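Usari Two-Arm Kit
Equipment library, Woldemariam Student Robotics Club
On loan to member teams, term time and holidays

The Usari is the most borrowed thing we own, and if you've only ever driven a wheeled robot you are in for a treat. Two arms, two grippers, a camera on each wrist and one up at the head, all on one stand that sits happily in an ordinary room. Teams use it for the household events in the Skastari student competition, and second-year students use it for their autumn projects, so it spends very little of its life in the cupboard.

It suits a team of 3. One person drives, one keeps an eye on the camera views and one looks after whatever is being picked up. You can manage with a pair, but the driver ends up walking round to reset the basket after every go and gets tired and grumpy (we've all been that driver).

You don't need to have done any programming to start. Most first-timers are moving both arms inside their first session, and the grin when the left gripper closes on something for the first time is worth the paperwork.

What it's good at

Soft, awkward, everyday objects. The fingers are narrow enough to get at a fold of cloth, and having a pair of arms means you can hold one end of a thing while you look for the other. Our favourite jobs so far: sorting socks, putting towels over a rail, clearing soft toys off a floor, and the laundry basket, which is the Skastari task everybody wants to try first.

For the basket task we like working at floor level in a proper living space, next to real furniture. A sofa arm at the side of the working area changes how you drive. You have to think about the elbow as well as the fingers, and approaches that looked lovely in the club room suddenly need another plan. Start with the basket centred between the arms and leave clear floor ahead of it for whatever comes out.

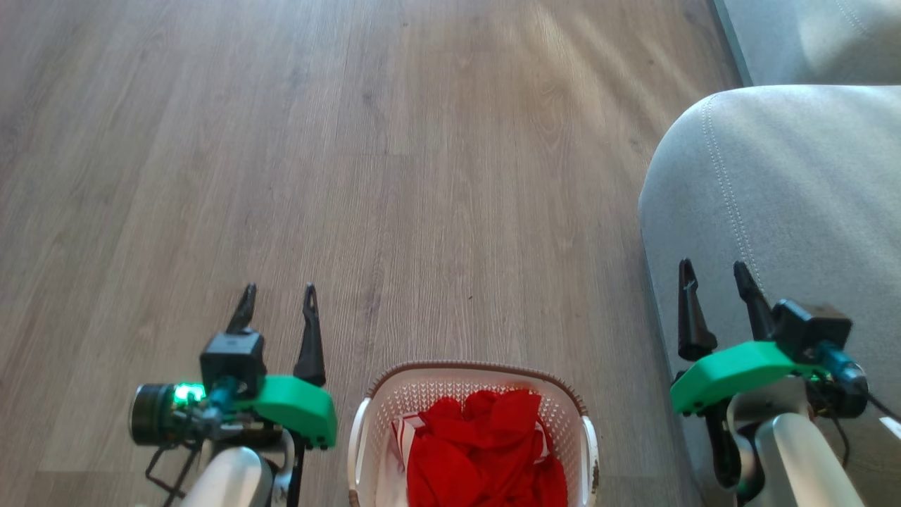 In the box

Stand with both arms fitted, left and right marked on the base
Two parallel grippers with black fingers, in green printed housings
Wrist cameras, already mounted
Head camera and its short post
Driving handles, one pair, in the padded bag
Power supply and the stop button on its long lead
Cable ties, the re-usable sort
Spare fingers in the small tin
Hex keys on a ring (please, please put them back on the ring)
The blue logbook

A laptop isn't included. Club laptops have the software on them already, and you can book one on the same form. If you're bringing your own, come to a Sunday session first and we'll get it talking to the cameras with you.

Baskets aren't included either. Any light household one will do for practice. Ones with holes in the sides are good fun because the fingers can find the holes, and you'll learn very quickly to come in from above.

About the grippers

The green housings were drawn by Chiyo Yagi, who was in the club for her whole course and went through a heroic number of versions before she was happy. The current ones are easy to take off, shrug off small knocks, and can be reprinted on the club printer overnight. The file is in the shared folder under "Yagi grip". If you improve it, save your own copy under a new name and tell everyone what you changed!

We chose the colour on purpose. Bright green is easy to pick out against clothes, floors and furniture in the camera views, and when you're looking at a busy heap of fabric on a small screen you want to know at a glance which bit is you.

The fingers are slightly different shapes, so keep them in the pairs they came in. The tin has a card in the lid showing which goes where. If a finger feels loose, tighten it by hand and then give it a small nip with the key. Over-tightened screws are the most common repair we do.

Working with cloth

Cloth is brilliant to practise on and it will also drive you up the wall. A block looks the same each time you pick it up. A shirt never does. Mixed loads are the most interesting: a sports top with thick hems and a printed number behaves quite differently from a thin vest, even when they've ended up in the same tangle.

Some things our teams have picked up along the way:

Go for a ridge. A fold that stands up from the pile gives the fingers something to close round, and a flat stretch of cloth mostly slides away.

Seams and hems are your friends. They're stiffer than the rest and they stay put between the fingers.

Lift slowly, stop, and look. If a second garment is coming up with the first, use the other arm to hold it down in the basket.

Choose clothes with something on them. Plain red on plain red is hard going for a driver and harder still for anything you train afterwards. Stripes, trim, a collar or a big number all help you work out which garment is which.

Use the wrist views for the last bit of the approach. The head camera is great for getting the arm over the basket, but once you're down among the folds the wrist is where you want to be looking. The finger will be big and blurry across the middle of the picture. You soon stop noticing it.
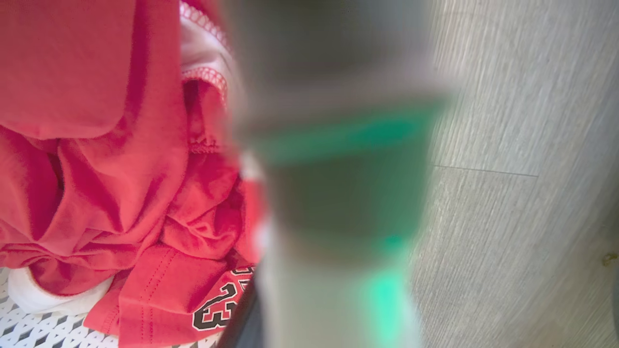 Devendra Goel's team spent most of last term on this one task, and their notes are stapled into the back of the logbook. They're well worth reading before your first go. The team started with single garments laid out flat, moved on to pairs, and only then tipped a whole load in. They also swapped drivers at every reset, which made the early weeks slower and gave them a team where anyone could take the handles on competition day. I'd copy that without thinking twice.

Recording your runs

Everything you do with the handles can be saved: arm positions, gripper opening and all the camera views together. Press the red key on the laptop to start a run and again to stop. Name it with the task and your initials. The software adds the rest.

If you only want to get good at driving, record a handful and watch them back. It's a bit like hearing your own voice, but you'll spot every wobble. If you want to train the arms to do the job on their own, you'll need many more. We suggest 300 runs as a first target for something small, such as taking a single garment out and laying it on the floor. Goel's team had 2,000 by the end of their project, from a good mix of starting heaps, and they'd tell you the mix mattered more than the total.

So shuffle the pile between runs. Turn the basket. Move the stand a little. Try it with the curtains open and then with the lamps on. Throw in a different load from home (clean, please). Keep the messy attempts as well, where you dropped something and went back for it, and mark them with an M in the name.

Where to use it

The kit travels in its own wheeled case and fits in the back of a small car with the seats down. It has been to the Cillier building, the common room, two school open evenings and a great many front rooms.

Choose a hard, level floor if you can. Carpet is fine for the stand but long pile catches the fingers. Leave an arm's length clear on both sides, and a bit more behind for the cables. If there's furniture in reach, move each arm through its full swing at the slow setting before you start properly.

Setting up

Lock the wheels and plug in the stop button before anything else.
Put the arms in the rest position by hand.
Connect power. Wait for the little green light at the wrist.
Start the laptop, open the Usari panel and check every camera view.
Set the speed to slow.
Open and close each gripper once.
Press the stop button to test it, then release it and carry on.

Allow a good half hour the first time. After a week you'll be doing it while chatting.

Looking after it

Wipe the fingers after cloth work. Lint builds up at the base, and threads get wound round in there. Tweezers are in the tin.

Check the wrist cables at the end of every session. They should have enough slack for a full turn and no more. If a tie has slipped, put a new one on and write it down.

Lens wipes only on the cameras. No sleeves!

Anything cracked, bent, smelly or making a new noise goes in the logbook, and then let us know the same day. We won't be cross. We've broken most of it ourselves at one time or another and we'd far prefer to mend it before the next team comes to collect.

Borrowing

Loans run for 2 weeks and can be renewed if no other team is waiting. September fills up early with project groups, and the weeks before the Skastari heats go to competing teams first. At least one person on the form must have done the safety hour, which we run at the end of most Sunday meetings.

Collect from the equipment room and bring a second pair of hands for the case. When you return it, charge the laptop, count the hex keys and leave a page in the logbook for whoever has it next. Tell them what you tried, what you'd try now, and which socks were impossible.

Goes well with

Skastari practice rail and pegs
Small turntable, hand-operated
Clip-on lamps, pair
Soft objects crate (ask for the one with the lid)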